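町工場の昼休みはなぜ短くなったのか

部品メーカー、クールマン(Kuhlmann)の食堂は、11時40分に開く。以前は正午だった。繰り上げたのは6月で、理由は電子レンジの前にできる列だったという。

弁当を持参する従業員が増え、食堂の定食を頼む人は減った。総務のエーデルトラウト・ヴンダーリヒさんは、この変化を数年前から記録している。

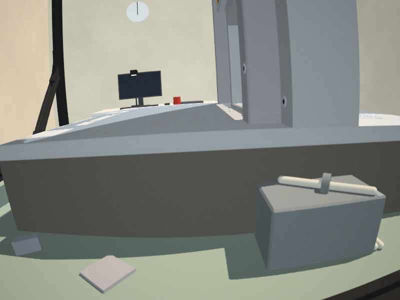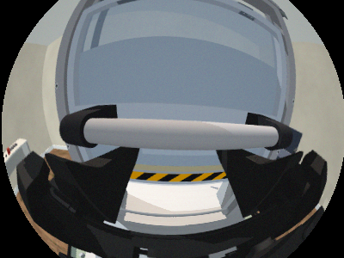
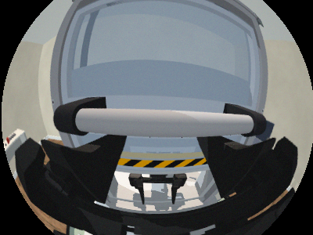
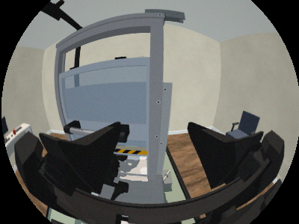
記録によると、昨年の定食の注文は2447食で、その前の年より1183食少なかった。値上げは一度もしていない。味への苦情も、献立表の横の用紙に2件書かれただけである。

「休憩が45分から30分になったとき、みんなまず歩く距離を減らしました」とヴンダーリヒさんは話す。食堂は敷地の北の端にあり、組立棟からは往復でおよそ22分かかる。門を一つ回り込むためで、直線で行ければ半分で済む。30分の休憩では、座って食べる時間がほとんど残らない。

休憩の短縮は、会社が一方的に決めたものではなかった。終業を15分早めてほしいという要望が子どもを持つ従業員から出て、投票で通った。保育所の迎えに間に合うようになった人がいる一方、昼を同僚と過ごす習慣は薄れた。組立棟の隅で立ったままパンを食べる人もいる。

労働時間を研究するイムケ・ザイデルさんは、同じような例を各地で見てきた。昼休みを削って早く帰る働き方は、通勤の長い人ほど歓迎する。反対に、一人暮らしの年配の従業員には、昼食がその日で唯一の誰かとの食事だという人が少なくない。「投票にかければ多数の側が勝ちます。負けた側の昼がどうなったかは、あとから調べないと分かりません」

隣町オクゲートの印刷会社モランスは、別の方法をとった。休憩を30分と50分の二通り用意し、月ごとに選ばせている。届け出は前月の20日までで、変更はきかない。冬は短いほう、夏は長いほうを選ぶ人が多い。日が長い季節には、急いで帰る気にならないらしい。勤務表を組む手間は増え、担当者は一人では足りなくなった。

クールマンの食堂も、このままでは続かない。調理は外部のペルニリーネに任せており、契約は次の春に切れる。会社は定食の数を絞り、組立棟まで運ぶ案を検討している。スープはこぼれるので外し、煮込みと温野菜、パンを箱に詰める。試しに配った日には、用意した分が早々になくなった。

ただ、運んだ先に食べる場所がない。組立棟の休憩室は椅子が足りず、机は図面置き場になっている。図面をどこへ移すかで、設計と製造の話し合いが続いている。

ヴンダーリヒさん自身は今も食堂まで歩く。事務棟からは近いからだ。窓際の席はたいてい空いていて、以前は製造の古参が座っていた。金曜に出ていた魚料理は、注文が少なく、献立から消えた。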